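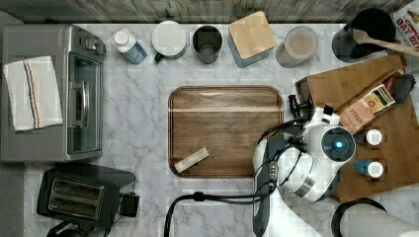

Do you really need a "visa concierge"?

Posted in: Travel gripes
October | by Iason Vrettos

Home Older posts About Contact

My cousin Saturnino wants to visit his sister abroad for a fortnight and has been told, by a firm called Farkier, that he'd be mad to apply for his own visa. They will do it for 200 quid on top of the official fee. I asked what the 200 buys. He sent me their leaflet, and I'm still asking.

As far as I can tell, they take the form he would have filled in and send him a different form, slightly longer, with the same questions on it. Then someone copies his answers across. There is also a "document health check", which I take to mean looking at his passport to see when it runs out.

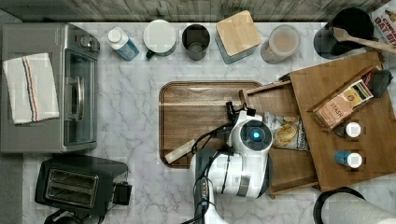

The bit that bothers me most is the promise of "priority handling". Whose priority? Read the small print and it means Farkier will open his email within two working days. The consulate will get to him when it gets to him.

I rang them. A polite man told me that applicants who go it alone "often struggle". I asked how often and he said he'd have to come back to me. That was nearly three weeks ago.

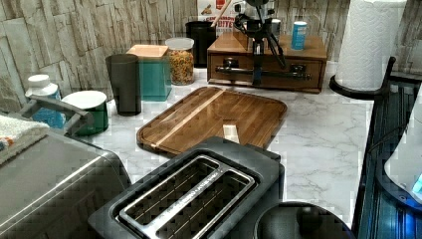 Kitchen worktop, with toaster and wooden board.

If your case is messy, with an old refusal or a name change, then pay a proper adviser and get the price in writing first. Saturnino's isn't messy. He's coming over with his bank statements and we'll do it ourselves, and if he gets turned down I'll say so on this blog.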